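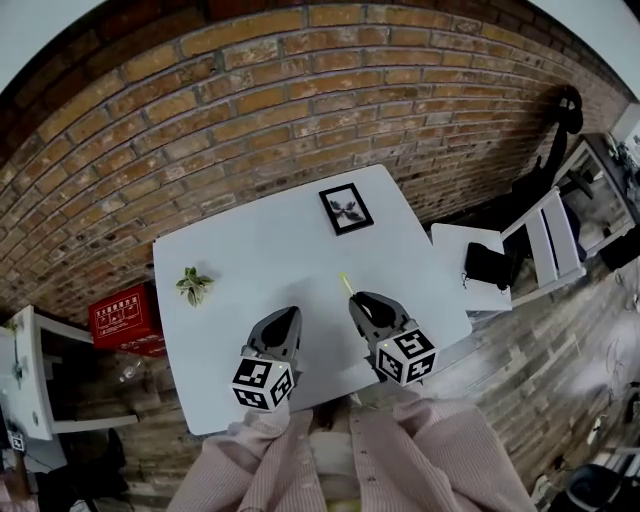

The brick wall behind the white table.

News from the house > Building and repairs

Old brick needs soft mortar
October 15, 2025 | By Zlatko Angelovski

Since the last newsletter I have received many questions about brick walls, mostly from members who bought older houses in Fatcombe and now find sand on the floor each morning. I worked with masonry for 16 years before I moved here, so I will try to answer them together.

The sand is usually from the mortar. In old walls the mortar was made with lime, and it is softer than the brick. This was done on purpose. A wall moves a little with the seasons, and it takes in moisture and gives it back. When the joint is the soft part, the joint wears out and the brick stays whole. After many years you rake out the bad mortar and put in new.

The trouble begins when somebody repairs such a wall with hard cement. For two or three winters it looks very clean. Then the moisture can no longer leave by the joint, it goes out through the face of the brick, and the face comes off in thin plates. Hilde Van Beek showed me her kitchen in April, where a former owner did exactly this. She had to replace 66 bricks, and the mason, Mr. Van Leeuwen, charged her 2,131 dollars with the cleaning included. She asked me to print the sum so that others can compare. 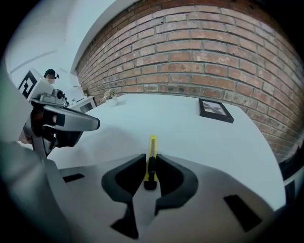 How do you know which mortar you have? Scratch the joint with a house key, in a place where it will not be seen. Lime comes away as powder and often has small white grains in it. Cement hardly takes a mark. If you find both, the wall was patched, and you should look first at the patches.

For raking out I advise a small chisel and a light hammer. Please do not use an angle grinder on narrow joints, even if the man in the shop says it is quicker. It is quicker, but one slip cuts the edge of the brick and you will look at that cut for the rest of your life. Go in to a depth of twice the height of the joint, brush out the dust, and wet the joint with a plant sprayer the evening before and again just before you fill it.

Fill in thin layers. Do not smear mortar on the face of the brick – it leaves a gray film that is very hard to remove. Indoors, keep the heating low for a week and hang a damp cloth over the new work.

Booker Park asks if he should seal his wall against dust. I would not do it. Most sealers close the surface, and then we are back at the problem of the cement. A soft brush and a vacuum cleaner twice a year are enough for most rooms.
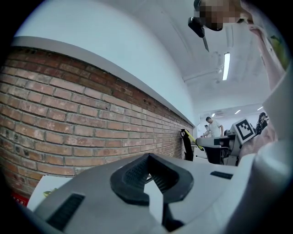

Lime evening at Ollomano

Catalina Ulloa will show how to mix lime putty and will bring some old joints to practice on. The fee is 16 dollars with materials. Wear old clothes and bring gloves and safety glasses – lime burns the eyes badly. Names to Ilse Jacobs at the front desk, please, who also has the date.

© 2025 Ollomano House Newsletter, Fatcombe | Contact the editors | Back to top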